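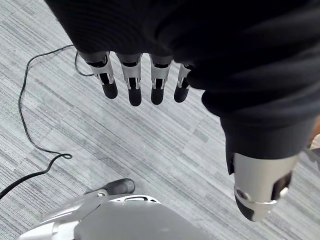
Budget lines for the second Grirer unit are now with Sorcha MacAulay. Spare fingertips and fabric hand covers move to consumables – 50 tips, two covers per hand.

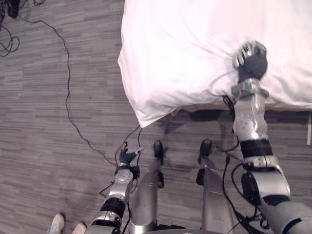
Cable management needs its own line. The Bokgate quote leaves it out, and bed-making trials with black leads trailing over the carpet tiles will need floor clips and longer sleeves. We have allowed for 200 clips.
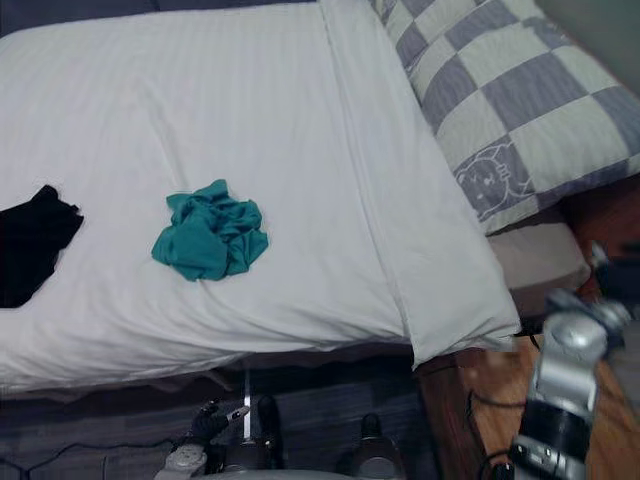

Orders close in January.

3 shares · 2 comments

Ľudovít Kratochvíl: Does the Fostirer price include wrist spares?

Sorcha MacAulay: No, quoted separately.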